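Robot Stirring Score Draws Doubts

A research team says its new training method lets a robot arm handle thin, awkward objects 91 percent of the time. That number deserves a second look before anybody buys a robot to stir the coffee.

The method, called Niltell, has the arm learn from 400 practice runs guided by a person. In the test at the center of the claim, the arm works with a thin rod and a clear plastic cup.

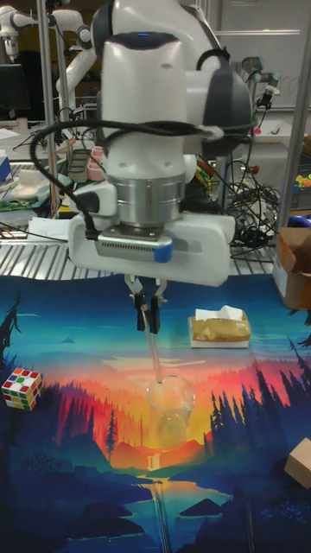 Gunhild Mikkelsen, who leads the work at Tirko, said the old approach needed far more practice to get anywhere close. "We were surprised at how little it took," she said.

Maybe so. But the 91 percent comes from one table, one cup and one kind of rod. When the team swapped in a cup the arm had not trained on, it ran only 12 trials, and the short paper posted in November does not say how many of them worked. Mikkelsen said those results are "still being looked at."
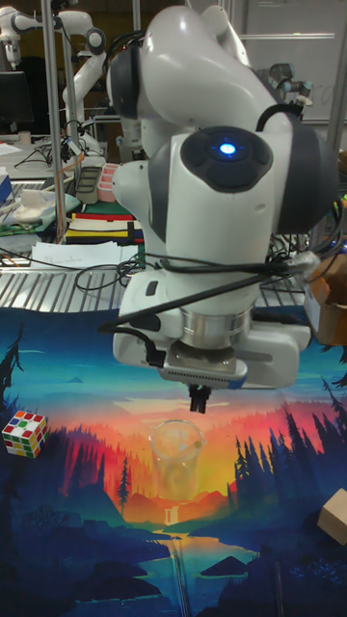

The arm's fingers over the test cup on the printed mat.

Michalis Panagiotou, who tests factory equipment at Clurnano and had no part in the study, said he would want to know what counted as a success. The paper gives the arm 2 tries per trial and scores it a win if either one works.

"Call that what you like, but on a production line the first miss is a miss," he said.
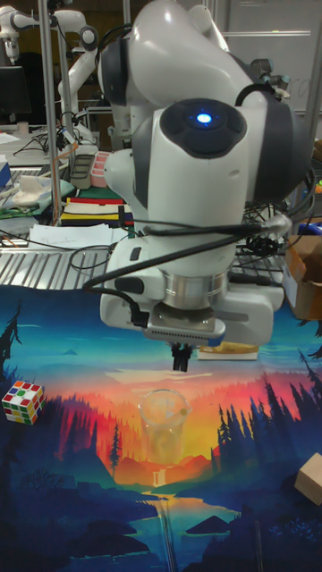
Tirko says a longer report will include first-try scores. It did not give a date. The company is already talking to possible customers.

Comments

Ishbel Skinner
Two tries and they still only got 91? My toddler would like the same grading.

C. Ignacio
I work in a lab and 12 trials is a morning. Run more and publish them.

Auður Sveinbjörnsson
A bit harsh. Thin things are hard for grippers and 400 runs is not a lot.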